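The Label Is Part of the Software

Brornevell's planning group publishes an opinion column each May. This year's concerns a question that most software reviews leave to the last ten minutes of the meeting: who decides what the objects are called, and when that decision is made.

Our position is that the list of object names used by a robot should be treated as source code. It should be versioned, reviewed and tested, and a change to it should be able to stop a release. At present, in our own organization and in most others we deal with, the list is a spreadsheet. The perception team reads from one copy, the task planner reads from another, and the people who write the spoken instructions work from memory.

The grocery task has made the weakness of this arrangement plain. An order arrives as a line of text. The planner turns it into a sequence of picks, perception supplies candidates for each pick, and the controller carries the chosen item to the basket. Every one of those steps depends on a noun, and the noun is rarely examined.

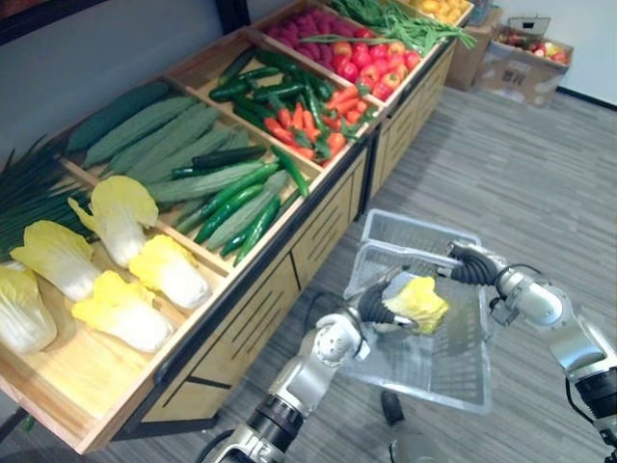
Ifor Eynon objects that the nouns are a distraction. A system that can grasp whatever it is pointed at has no need of a vocabulary, he writes, and every hour spent arguing over squash and gourd is an hour taken from contact control, where the failures that cost money take place.

We take the objection seriously. Contact control does deserve the hours. But pointing is itself an act of naming, carried out by some other part of the system, and the part that does it has to agree with the part that reads the order. When our reviewers went through the log of rejected runs for the Ivberg release, they found 107 in which the motion was sound and the item was wrong. In 19 of these, the planner and the perception module had each behaved exactly as their own documents said they should. They were working from different documents.

The usual remedy is more data. Ivberg was trained on 4,000 recorded picks, and there was a proposal to double that figure before the next release. We opposed it, and we would oppose it again. More recordings labeled under two conflicting lists would give us a larger conflict, spread over more files and harder to find.

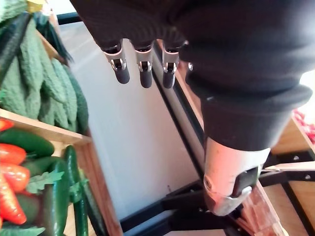

A better remedy begins with ownership. One person should hold the list, with the authority to refuse a change. In the Melnyk tooling, which we adopted for scheduling, every skill must declare the names it accepts, and a skill that declares a name missing from the shared list will not load. Engineers complained about this for a month. The complaints were fair, since the error messages were poor and the check ran slowly. The messages have been rewritten. The check remains, and it should.

The second requirement is that the list record doubt. A perception module that is unsure between two names ought to be able to say so in a form the planner can use. Ours could not until version 2 of the interface. It returned a single name and a score, and the planner discarded the score. A planner that receives both names can ask the customer, choose a different view, or put the item off until later in the order. A planner that receives one name can only proceed. 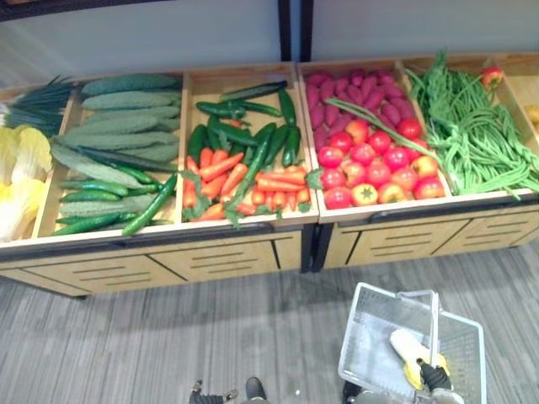

There is a cost to this, and it falls on the planner. Carrying two possible names through a long order multiplies the branches that must be considered, and our first attempt was too slow to be useful. Ada, our internal plan checker, now merges branches that lead to the same next motion, and the delay has come down to a level the operators accept. We do not claim that the method will hold for a full store. It has been tried on one display and one basket at a time.

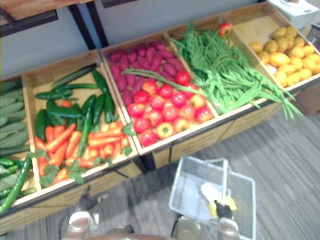
Grouping is the third matter, and the one on which our own staff remain divided. Many planners assume that a bin has a single name, and that anything found in it may be called by that name. The assumption is convenient and should be withdrawn. Where sweet potatoes lie behind tomatoes in the same compartment, and peppers share the next one with carrots, the bin tells the planner where to look and very little about what it will find there. Some of our engineers would keep the bin name as a starting guess. We would permit that only if the guess is marked as one, and if any later reading from the camera overrides it.

None of these measures requires new research. They require that a shared list be given the same standing as a shared library, with an owner, a history and a test that can fail. Brornevell will apply this rule to its own releases first. The review of the list now opens the Thursday meeting, ahead of the controller report, and teams that bring changes to it are asked to bring the failing cases as well.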